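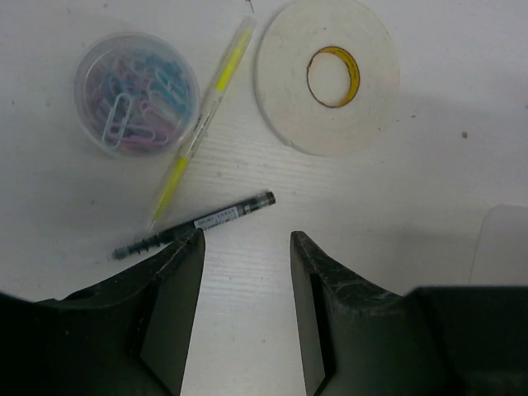 Trenov Desk Set

README, second release

Summary

Trenov Desk Set is a collection of demonstrations of a two-finger gripper picking up and moving small office supplies on a white tabletop. A person steers the arm through each task, and the camera at the wrist records the whole attempt along with the joint positions and the state of the gripper. The set was gathered to train policies by imitation. It can also be used for grasp prediction and for testing object detectors at short range.

The release holds 1,840 episodes across 14 tasks. One episode is one attempt at one task, from the moment the operator starts moving until the arm is back above the table with the gripper open.

Who made it

Recording was done at the Jitedel workshop in Clalville. Ghislain Chisholm built the station and wrote the logging code. Océane Chisholm wrote the task list, did most of the operating and checked the labels. Questions about the data should go to Océane, and questions about file formats or timing to Ghislain.

Objects

The objects are ordinary stationery: pens, highlighters, rolls of tape, and paper clips in a clear round container. Pens and highlighters make up the largest share of the picks. They roll when touched off center, and a clear barrel on a white table gives the camera very little to work with. We wanted plenty of both.

Foam tape is handled as a full roll, lying flat. The operator may grip the roll by its wall, with one finger inside the core, or push it with closed fingers. Both are accepted and are labeled separately.

Paper clips are never picked one by one in this release. The container is moved as a single object.

Layouts

Before each episode the operator lays the objects out by hand, following a short written card. The card says which objects are on the table and which ones should be close together. It does not give exact positions. Objects may touch or lie partly outside the wrist camera's view at the start.

The tabletop was wiped at the start of a session and then left alone. Specks and dust show up in many episodes, on the table and on the fingers. We have not retouched any frames.

Tasks

Each task has a one-line instruction stored with the episode. Some of them:

Pick up the black pen and set it down on the right.
Move the highlighter away from the pen without moving the pen.
Push the tape roll toward the back of the table.
Put the highlighter next to the container.

The full list is in tasks.csv. Instructions were written once and kept word for word, so there is no variety in the language. Anyone training on text input will want to add rewordings.

Contents of an episode

wrist video, color
joint positions and gripper opening, logged with a shared clock
instruction text
outcome: success, partial or fail
operator notes, often blank

Failed attempts are kept. If an object was dropped and then picked up again in the same attempt, the outcome is partial. An episode was removed only when the video or the joint log was missing. That happened 77 times, mostly in the first weeks, before the logger was changed to refuse to start without a camera signal. The removed episodes are not part of the total given above.

Splits

Training and test data are divided by layout card, so a card used in training does not appear in test. Twelve cards are held out. Please do not split at random by episode. Episodes recorded from the same card look a lot alike, and scores from a random split come out too high.

Known problems

The fingers are dark and take up much of the lower part of the wrist view. A model can learn to use them as a landmark, and results may drop with fingers of another color.

Lighting is soft but not the same from one session to the next. A broad shadow sometimes falls across part of the table. Sessions recorded in June are brighter than the rest.

Small print on pens and highlighters usually can't be read at this distance. The set is not suitable for reading labels.

There is only one tabletop and one gripper. We have not tested policies trained on this set anywhere else.

Changes from the first release

Outcome labels were checked again and the partial label was added. The tape tasks are new. Timestamps in the first release drifted during long episodes, and those files have been replaced. The old ones should be deleted.

Use and credit

Free for research and teaching. For commercial use, write to Jitedel first. Please credit the set by name and state the release number.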